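**Saturday, workshop, a little after 9**

Cups and fruit, continued. For anyone opening the notebook at this page: we are still trying to decide which objects go into the Sorlow set, which is the box of ordinary things that gets sent round to Nerkmont and Kassa so that all three places are complaining about the same items. The list was supposed to be finished in April. It now has a column headed "why" and a second column headed "no, really, why," both in Valentina's handwriting.

On the table today: one cup, the faceted one, and whatever the fruit stall had that would sit still. I went in for apples and came out with tangerines because the apples were the size of a baby's head and priced to match. Receipt is in the drawer with the other receipts I intend to claim for.

Wiped the table before starting. The scuffs stay, they have tenure.

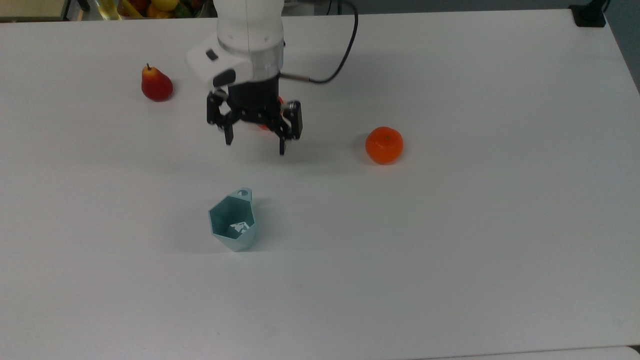 Fruit is an awkward thing to put in a standard set, and I want to write down my reasons before I'm outvoted. A wooden block is the same block in Kassa as it is with us. A pear is a negotiation. The red one with the yellow blush stood up on its own base with the stem in the air, which I'd call good manners, but the next pear out of the same bag leaned like a man at a bus stop and I ate it. If the set says "pear, upright," somebody at Nerkmont will spend a morning sorting through a crate for one with a flat bottom. If it says "pear, any," then we have agreed on nothing and may as well write "food."

The mandarins are better. They're more or less round, they don't mind being picked up and put down, and they go soft slowly enough that you get a warning. They also roll, though only when you've turned to write something down. I had one go off the far side and under the shelving, where I found it together with a pencil and a hex key I accused Nandini of taking. (Sorry, Nandini. It's back on the hook.)

**The cup**

More to say on this than I expected. Things I like:

- Flat faces. You can say "the face toward the window" and two people will mean the same face.
- The color. Pale teal against a white top shows up from the door, and it isn't anywhere near orange or red, so in the notes nobody mixes it up with the fruit.
- It's light enough that dropping it on the floor is a noise and not an event. Tested by accident, twice.

Things I don't:

- The rim. It isn't level. There's a pointed tab standing up at one side, and the question of whether that's the front or the back took up most of our last call with Kassa. We settled on "the tab," with no front or back at all, and I have underlined it here so that we don't have the call again.
- A mandarin goes in fine. The pear goes in as far as its hips and then stays there with its top half out, as if in a bath. Valentina wants this kept as a case. I want it noted that getting it out again dented the pear.
- You can't stack it. We only have the one, so this is a complaint about the future.

I measured the opening three times across the flats and got three numbers, which is what an uneven rim does to you. I'm leaving the figure out until I've borrowed the good calipers. The person who has the good calipers knows who they are.

**Layouts**

Got through 19 before lunch. A layout is: put the things down, write down where they are, move the cup, write down where it went, put everything back slightly differently and pretend that was the plan. The running total for this set is 1,412, going by the tally sheet, minus whatever I lost when the sheet got coffee on it. I have decided those were all good ones.

Observations, in the order they annoyed me:

1. Cup near the middle with fruit on both sides is the layout everyone makes when they aren't thinking. I found I'd made it five times running. Nothing wrong with it, but please put something near a corner now and then.
2. Leaves. I'd been pulling them off to keep things tidy. Then I stopped, because a tangerine with its leaves on is how it comes from the stall and the whole idea of the set was ordinary things. It changes how the fruit sits. It also means little bits of green on the floor, and I did sweep.
3. Two tangerines on one stem. Is it one object or two? The sheet has a single box per object. I wrote "1 (2)" and felt terrible.
4. Don't put the pear where your sleeve goes.

Tried the joined pair in a few spots after that. They behave like a couple at a party: move one and the other comes along a moment later, facing the wrong way. I left the stem on and brought the cup in by the loose tangerine, thinking I'd at least have a single and a pair to compare on the same table.

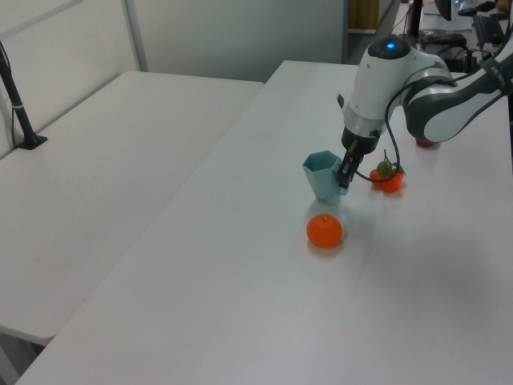
Nandini Iyer thinks the pair should count as one object for as long as the stem holds and become two the moment it breaks, with a note of the time, and that if we'd written the list properly we'd have said "fruit, as sold" and saved ourselves a column. She also wants the leaves kept on everywhere, including the ones sent to Kassa, and would like to know who is going to explain "as sold" to people whose tangerines are sold in a net. I have put her down as in favor.

My counter-proposal, for the record, is plastic fruit. Lultadby does a bag of it and it would last until we all retire. The trouble is that it weighs nothing and every pear in the bag is the same pear, so you'd learn a great deal about that pear. I'll order a bag anyway, to have something to point at when we argue.

**After lunch**

Less to report. Did a short run with the cup close to the long edge, then stopped when I noticed I was holding my breath. Put a strip of tape down as a line not to cross. Crossed it. Moved the tape.

The dented pear has started to go brown where the rim caught it, so it's off the table. The rest of the fruit goes in the bowl by the sink, and the bowl has a label on it saying SET – DO NOT EAT, which I will be ignoring for the two smallest.

To do:

- calipers
- new tally sheet, away from the coffee
- ask Nerkmont what their pears look like, and try to make it sound like a normal question
- fix the box-per-object thing before Valentina sees "1 (2)"
- more tangerines, with leaves if the stall has them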